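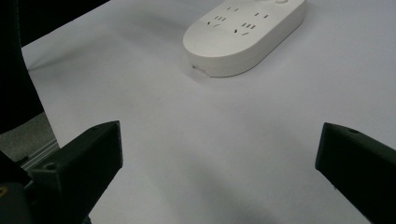

What is the Kelance desk set for?

It is a collection of photos and short notes about the small electrical things that live on and under desks, mostly power strips, put together so that people who sort, label or tidy such things have something ordinary to practice on.

Kelance Desk Set, README

Thanks for stopping by! This folder started as a side project at Numenholm, where we had a closet full of extension cords, power strips and chargers, and no good way of telling anyone which was which (the old labels had all gone brown and fallen off). We began taking pictures, then writing notes to go with them, and the whole thing grew a good deal bigger than we planned.

What's inside

There are 1134 photos in the full set and 650 in the smaller one, which we call Bravo. If you only want to try things out, start with Bravo. It downloads faster, and we have gone over its notes more carefully. The third folder, Karari, holds cords and plugs by themselves and is still a bit of a jumble.

How things are named

We say "power strip" for anything with a row or group of outlets in one casing, whatever its shape. Rounded ones, long ones and stubby ones all go under the same name. A "button" is any round or rocker control on the casing, and we don't guess at what it does unless it is marked. Outlets get noted by the shape of their slots, two-pin or three-pin or a mix, and if the slots are hard to make out we just write "outlets" and leave it there.

White strips on white tables gave us the most trouble, by the way. The edges get lost, and we went back to fix a lot of outlines by hand. Please look at the shading along the side wall before you decide where a casing ends.

Known problems

Strips that run out of the picture are labeled by the part you can see, so please don't use the set to measure length. A few notes in Karari still say "cable" where the rest say "cord." Older items, including one adapter stamped 1974, are kept in their own subfolder.

Changes

11/14/20: version 3, outlines redone for pale strips, Bravo split off.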